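各位邻居、各位常来坐坐的朋友：

天气总算暖和起来了，窗子可以整天开着，楼下的樱花也落得差不多了。这一期想跟大家慢慢聊聊"换物角"的事。3月那次通知贴出去以后，陆陆续续有人来问，东西放哪儿、能不能只拿不放、玩具收不收，我在走廊里答了一遍又一遍，后来想想，还是写在这里省事，大家泡杯茶的工夫就看完了。

换物角设在 Zelville 楼的二层，出电梯右手边，原来堆旧报纸的那一间。架子是从 Arnuveck 旧货行买来的，2个，花了200元，搬上来的时候颇费了一番力气，其中一个有点晃，垫了块硬纸板就稳当了。门锁是密码锁，密码779，用完请顺手带上门，晚上风大，门一响整层楼都听得见。

### 收什么，不收什么

书、文具、摆件、玩具、没拆封的日用品，都欢迎。旧衣服这一次先不收，地方实在小，挂不开。吃的也请不要放进来，哪怕是没开封的饼干。带电池的小东西，请先把电池取出来，另外用小袋子装好，跟东西放在一块儿。

每样东西放进来之前，麻烦擦一擦灰，再贴一张小条，写上放进来的日子就行，不必留名字。有的朋友还会写两句来历，比如"孩子上小学时的生日礼物"，我每次读到都要站在那儿看好一会儿，差点忘了自己是上来锁门的。也有一位写的是"买错了，别笑我"，贴在一只崭新的 Umix 手摇打蛋器上，第二天就给人领走了，可见买错的东西也总有人正缺着。

### 关于盒子

这是我最想啰嗦几句的。上个月整理架子，发现盒子和东西常常对不上，盖子也丢了好些，Oberholzer 那套茶杯就是这样，杯子在上层，盒子在下层，中间隔了一摞拼图，找了半个下午。所以拜托大家，原来的盒子如果还在，就一起带来，东西摆在盒子旁边也好，装在里面也好，别分开就成。没有盒子的也不要紧，门后面有一叠纸袋，随便用。

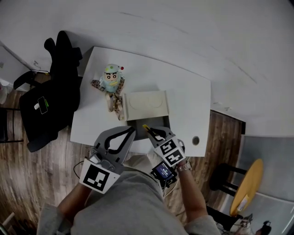

小摆件是这一季我最喜欢的一类，占地方不多，放在书桌上又添点热闹，家里有孩子的更是一眼就能挑中。挑盒子的时候，最好选盖子连着盒身、能整个掀起来的那种，像白桌子上敞开的那只白盒子就很合适，盖子竖着，要找里面的东西伸手就能够到。旁边站着的卡通娃娃我看着就高兴，圆圆的脸，粗粗的眉毛，淡青色帽子顶上还有颗小红球，腿上是棕色和米色的迷彩花纹。这样的小人儿擦灰时要留心帽顶和眉眼，用软毛刷轻轻扫就好，别拿湿布使劲蹭。

下一次集中整理之前，架子上放满2个月还没人领的东西，会统一收进储物间，想要回去的请跟值班的人说一声。如果您手边有空闲的小纸箱，也请留一留，大小不拘，压扁了放在换物角门口就可以。

4/20/18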